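How to clean along the foot of a patterned wall panel

Printed wall panels are easy to look after on the flat. The awkward part is the bottom, where the panel sits in a metal edge strip and the strip meets the floor. Dust gathers on the top of the strip and stays there, because a broom passes straight underneath it. A pale floor shows up whatever the broom has left as well.

The method below is the one we use in the display rooms at Zurkthorpe. It takes one person 13 minutes for an ordinary length of wall.

You will need

A vacuum cleaner with a soft brush head and a narrow nozzle
A dry paintbrush, 2 inches wide
Two microfibre cloths
A bowl of lukewarm water with a drop of washing-up liquid
A wooden cocktail stick
A torch

Step 1. Dust the panel first
Work from the top down with a dry cloth. On a zigzag or herringbone print, wipe in straight vertical strokes and ignore the direction of the pattern. It is easy to lose your place on a busy black-and-white design, so do one column of the print at a time and overlap slightly. Do not spray anything on the panel. Liquid runs down and collects in the metal strip.

Step 2. Brush out the strip
Hold the paintbrush almost flat and draw it along the top lip towards you, with the vacuum nozzle following just behind. If the strip has a groove where it meets the panel, go over it a second time with the tips of the bristles. Use the cocktail stick for anything stuck, and go gently -- aluminium marks easily.

Step 3. Wipe the metal
Wring out the second cloth until it no longer drips. Wipe the strip in one long pass, then dry it with a clean corner of the same cloth. Tamsin Rosenthal, who fitted most of our panels, prefers to dry in the opposite direction to pick up any smears.

Step 4. Check the floor from a low angle
Lay the torch on the floor so that the beam runs along the surface. Hairs and fibres are far easier to find this way than from standing height. Leave the vacuuming until you have looked along the whole wall, and note any dark marks that may need more than suction.

Dark specks along the metal trim, and fine hairs and flecks on the pale floor beside it:

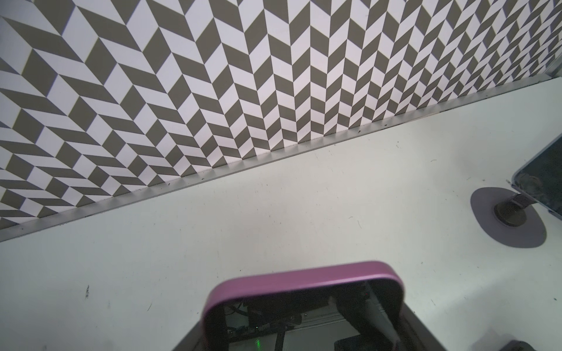
Step 5. Vacuum and spot clean
Fit the soft brush head and vacuum parallel to the wall, starting hard against the strip and moving outwards. Go over the same area again at right angles. Rub any remaining marks with the damp cloth, using small circles and light pressure. If a mark does not shift, leave the damp cloth on it for a minute and try again -- scouring pads will dull a matt floor.

Step 6. Finish at the corners
Where the strip ends against an upright post, use the narrow nozzle and then the dry paintbrush. Shake the brush outdoors before putting it away.

We do the strips every Tuesday and the full panels once a month.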